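Ticket 757, counter wiping task, guest bathroom set
Product: Vulline task rules, section 8 (surfaces with loose items)
Status: open, waiting on Ceststead
Opened 20/11/2019

Okay, picking this one up from the Gounder queue. The complaint is that the checker keeps bouncing our bathroom counter episodes with "object moved without release," and it's bounced 19 of them so far, which is a lot for a task that's basically wipe, shift the tray, wipe again. The robot side can't train on any of it until they pass, so I sat down with the rule text and a coffee and went through the rejects one at a time.

First thing I tried was the boring thing: rerunning the checker with the February rule file. Same result, same timestamps. So it isn't the new file (I really hoped it was the new file!).

Next I looked at the moments it flags. Rule 8.2 says any container with loose items on it has to be handled with both hands on the container and the cloth hand free. Okay, fine, I like that rule, it keeps the boxes from sliding all over the place when a gripper tries to copy the move later. What the checker seems to hate is the spot where hands are on the tray and there's a cloth in view too, over to the left.

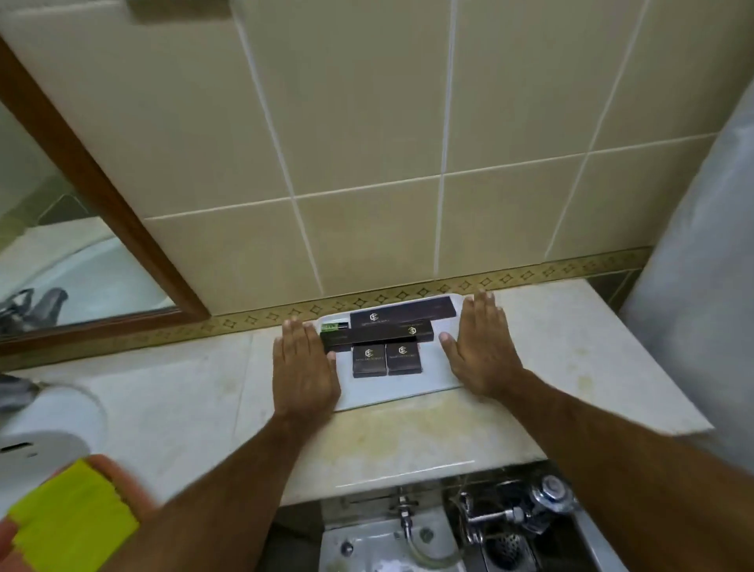
Iida Lehtinen: I don't think that's a false alarm. 8.2 is about the whole workspace, so if a cloth is in anyone's hand while the tray is being handled, the episode should fail. Otherwise the labels for "wiping" and "handling" overlap and we're back to the mess we had at Colholm.

Hmm. I went back and read it again and I see how you get there, Iida, but the text says "the operator's cloth hand." Operator, singular. A second hand at the edge of the view doesn't belong to the operator, and I'd say it's covered by 8.5 (bystanders), which only asks for a tag. If we want it to be a fail, cool, but then 8.5 needs to change and everyone annotating needs a heads up first. I'm not failing people on a rule they can't read.

Tried next: added the bystander tag by hand on 2 of the rejects and resubmitted. Both passed! So the checker does know about 8.5, it just never gets the tag from the annotation form. The drop-down for it is missing on the bathroom template. It's on the kitchen one, I looked.

For comparison I pulled a stretch that the checker has no trouble with. One hand on the cloth, the other open on the counter, tray left alone off to the right. Clean under 8.1, no tags needed. 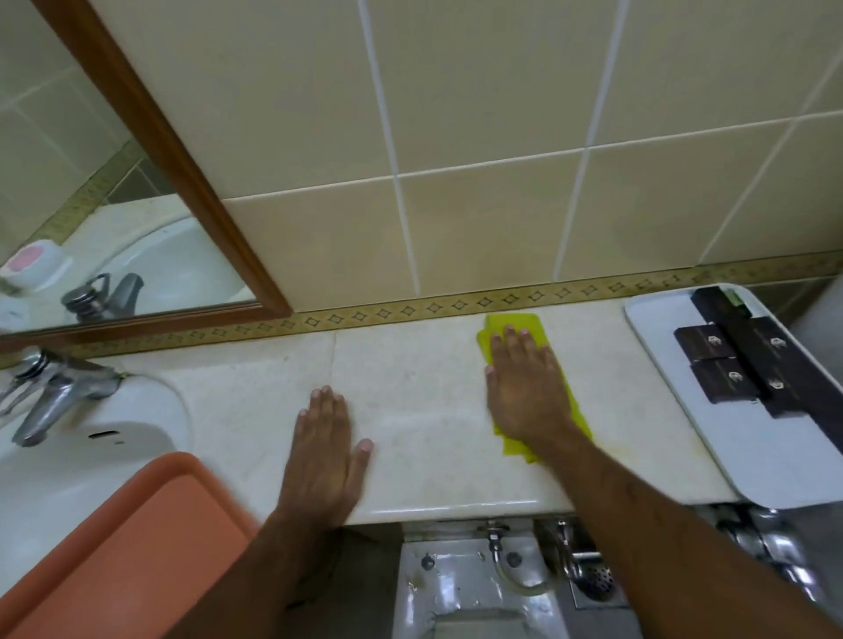

*Wiping with the right hand, tray not touched. Reference for 8.1.*

Workaround until the template is fixed: put "bystander" in the free text box, all lowercase, and it gets picked up overnight. Uppercase B does nothing, ask me how long that took.

Left to do:

- Ceststead to add the drop-down to the bathroom template
- Iida and me to settle the wording of 8.2 vs 8.5
- resubmit the other rejects after that, please don't do it before or they'll get a second strike

Leaving this open and bumping it to medium.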